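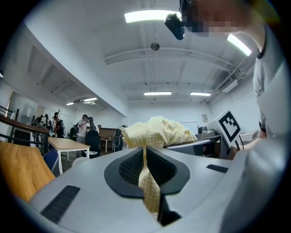
Household Textiles, Unit 11: Handling and Folding Small Cloths
Notes by Veerle Bosman, Lelcombe evening course

Last week covered washing. This week is about what happens after the basket reaches the table – mostly shaking out, squaring and folding.

A light checked cloth is the practice piece for this unit. The checks work as a ruler. Pick one line of squares and keep the fold on it from edge to edge. If the line wanders, open the cloth and start that fold again.

Order of work
Find two neighboring corners by running a hand along one hem.
Hold both corners and shake once, away from your face.
Lay flat and smooth from the middle outward.
Fold in half, hem to hem, then in half again.

A cloth picked up by the middle hangs in a bundle and the corners drop out of reach. Put it down and look for a hem before going on. Pale colors such as butter yellow and white hide creases under bright ceiling lights, so check with your palm as well.

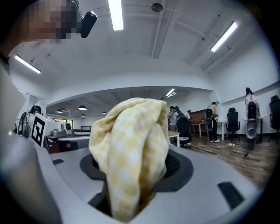
Does a cloth have to be ironed before it is folded?
Only if it will be on show. For kitchen use, smoothing by hand is enough.

For next time: fold 13 cloths at home, any size, and bring the worst one. Emil Steiner will take the March session on fitted sheets. The reading is page 186 of the Auer handbook – skip the part on starch.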